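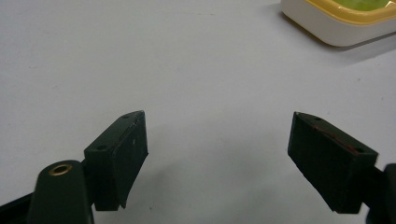

Lalo 2.4: Zeitabgleich und Greiferöffnung neu gelöst

Stand 04/10/2018. Mit Version 2.4 ersetzt Bulinside in Lalo den bisherigen Abgleich zwischen Kamerabild und Fingerstellung. Bis 2.3 wurde jedem Bild der zuletzt eingetroffene Messwert zugeordnet. Bei schnellen Schließbewegungen führte das zu einem Versatz von bis zu 85 ms, und die daraus gelernte Regelung schloss die Finger zu spät.

Der neue Abgleich interpoliert linear zwischen den beiden benachbarten Messwerten. Grundlage ist der Zeitstempel der Belichtungsmitte, nicht mehr der des Eingangs im Treiber. Die Bildrate bleibt bei 60 Hz. Fehlt auf einer Seite ein Messwert, wird das Bild als ungültig markiert und beim Export übersprungen.

Die Öffnungsweite kommt jetzt wahlweise aus dem Bild. Osvaldo Gatti hat dafür das Modul Donati umgebaut: Es sucht die oberen Innenkanten beider Finger und rechnet deren Abstand über die Kalibriertabelle in Millimeter um. Auf hellen, matten Tischflächen arbeitet die Kantensuche stabil. Weiche Schatten neben den Fingern hatten in 2.3 noch gelegentlich eine zweite Kante erzeugt – der Schwellwert wird deshalb nun pro Bild aus dem lokalen Kontrast bestimmt. Dunkle Objekte zwischen den Fingern bleiben ein offener Punkt.

Geprüft wurde mit dem Datensatz Cimavwood, 765 Sequenzen. Davon hatte 2.3 insgesamt 132 wegen unplausibler Öffnungsweite verworfen, 2.4 verwirft noch neun. Cinzia Lombardi hat diese neun von Hand durchgesehen. In sieben Fällen verdeckt ein Objekt eine Fingerkante, in zwei Fällen ist die Kalibrierung veraltet.

Hinweise zur Umstellung: Kalibrierdateien aus 2.3 werden gelesen, müssen aber einmal mit lalo-calib --migrate konvertiert werden. Der Parameter sync_mode=last entfällt. Wer ältere Aufnahmen mit neuen mischt, sollte beide neu exportieren, sonst stehen zwei Zeitbasen im selben Trainingssatz.

Die Planungskomponente ist von den Änderungen nicht betroffen. Der überarbeitete Kollisionstest ist für Januar vorgesehen, zunächst nur unter Linux. Fehlerberichte bitte mit Logdatei und Kalibrierdatei über den Tracker einreichen.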